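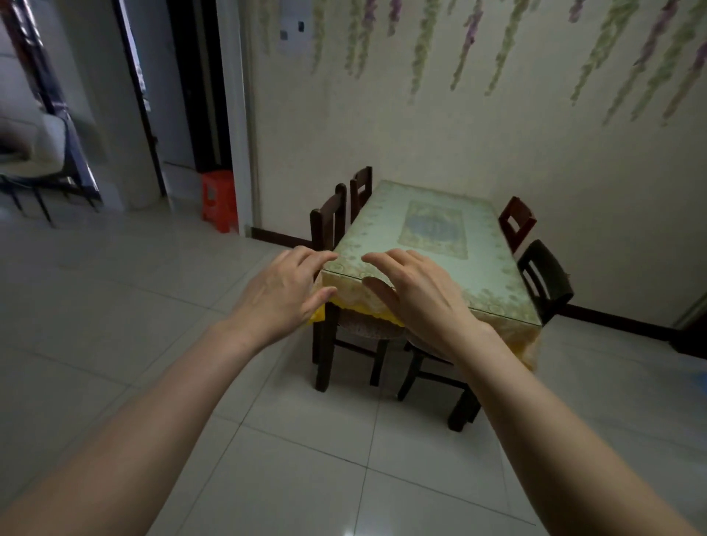
Pornham Towing Notes

I started this after my car got towed from a lot with no sign I could find, and I wanted to know how often that happens to other people. Pretty often! So I asked for the hearing records and typed them up.

What's in it: 190 contested tows from Pornham and Fandcombe, one row each, in tows.csv. You get the month, the lot type, the fee charged, the storage fee, and how the hearing went (upheld, refunded, or dropped). There are no plates or owner names. I took those out before anything went online.

Things to watch for: 34 rows have no storage fee because the form was left blank, so please don't read those as zero. Fandcombe changed its form in September, and the "reason" column gets messy after that. I'm no lawyer, and none of this is legal advice.

The cleanup script is called Kozan. It needs 2 folders, raw and out, and it'll complain loudly if either one is missing. Corrections are very welcome, just open an issue with the row number.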